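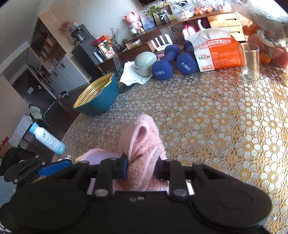
The Gikell hand gripper holding a pink plush slipper at the table.

I bought the Gikell hand gripper from Wannasri three weeks before writing this, and I want to share my opinion for people who collect manipulation data at home. I paid 393 dollars for the kit, with a second pair of finger pads and a small carrying bag.

The pads are the best part. They are wide and round, and soft things do not slip out easily. Slippers, socks and folded towels are all fine for me. My older gripper, a Prosham, always lost the slipper at the heel and I had to repeat the whole recording.

With thin objects I am less happy. A spoon lying flat on a table is very difficult to take, and for coins I gave up. The Gustberg tips are better for this work, but they cost more and I do not like their handle.

The weight is okay in the first 20 minutes. After this my wrist becomes tired, so I do short sessions and change hands. In one afternoon I can record about 50 good episodes.

Two smaller complaints. The manual has only 21 pages and the part on calibration is one paragraph, which I had to read many times. Also one screw in the linkage became loose in the second week. I wrote to the seller and got a new one by mail, without discussion.

I give four stars from five. I would buy it again for cloth and soft objects. If you mostly pick up small hard parts, try the Gustberg first.

Boonmee Kamolrat, 20 December 2020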